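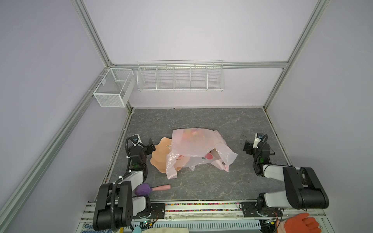
A pink bag and a purple-headed toy on the marbled sorting surface, wire baskets along the back

Part-time sorter and packer wanted, Tipoki (Brurnbridge)
Posted 2021-04-12

Hi! I'm Coralie Tawhiri, I run Tipoki, and I'm looking for one more pair of hands. We buy up mixed bags of toys, craft bits, party stuff and small housewares, sort them out, and sell them on in tidy bundles to parents, daycares and anybody else who likes a bargain. I started it on my own dining table, and my family was very glad when it moved out of the house.

The job is pretty much what it sounds like. A bag comes to you, you open it up, you see what's in there, and everything gets a home. If you're the kind of person who can't walk past a messy drawer at your sister's place without fixing it, please keep reading!

What you'd be doing

Most of your shift is spent emptying bags and putting things into wire baskets by type. Small loose pieces go in the divided shelf basket, one kind to a compartment, and please don't double up even when it's tempting. Odd things that don't match anything go in the smaller basket on the left and I go through those myself at the end of the day (my favorite part, I won't lie). Trays and mats get stacked flat. Anything with a handle or a knobby head goes in last so it doesn't tip the basket.

Then there's packing. Bundles are made up from a list, wrapped, labeled and put on the cart for Montserrat, who does the mailing. She is very particular about tape. You'll learn.

You'd also do some wiping down between bags. Beads get everywhere — I find them in my shoes, in my coat, once in a sandwich — so sweeping up is part of the deal for all of us, me included.

Our most recent clear-out came to 1,226 bundles, so there's plenty to keep you busy, but I don't time anyone and there's no target on the wall. I would much rather have a bundle go out right than go out fast and come back.

Who I'm looking for

You don't need experience. Ebony came to us from a bakery and Paora had just finished school. What I do need is somebody who notices things: the puzzle with a piece gone, the cracked wheel, the doll shoe that's hiding in the bottom of a crinkled-up bag. Plastic bags are sneaky, and I always check the corners twice.

It helps a lot if you
- can tell close colors apart, or are happy to ask when you can't
- don't mind the same kind of work for a few hours with the radio on
- can be on your feet for part of a shift (we have stools, and you can use one whenever you want)
- can lift a full box onto a cart, or tell us when you'd like help with it
- are okay with glitter. I'm serious about this one.

You have to be 18 or over. If you have a disability and you'd like something set up differently, write and tell me what would work for you. The tables can be raised or lowered and I'm happy to move baskets around.

Hours and pay

It's 16 hours a week, four short shifts, mornings or afternoons. Tell me which you like better and I'll try to make it fit. Swapping is fine as long as you write it on the sheet by the door. Start date is early May. Pay is hourly, the same for everybody on the sorting side, and I'll give you the rate in my first reply so you aren't wasting your time on a visit. Training is paid. So is the trial shift!

You also get first pick of the odds basket at half price, and coffee, which is decent now that we have a new pot.

Where we are

137 Hellari Road, Brurnbridge, around the back of the tile store. The bus stops right across the street and there's free parking if you come in past the dumpsters.

How to apply

No résumé needed, though I'll read it if you have one. Just send a note to me, care of the Tipoki front desk, or drop it in by hand. Tell me a little about yourself, which hours suit you, and the best thing you ever found at the bottom of a bag, a box or a couch. I'll answer everyone, though it may take me a week or so.

If I'm out when you stop by, ask for Heather Donnelly. She can show you the tables and take your note.

Coralie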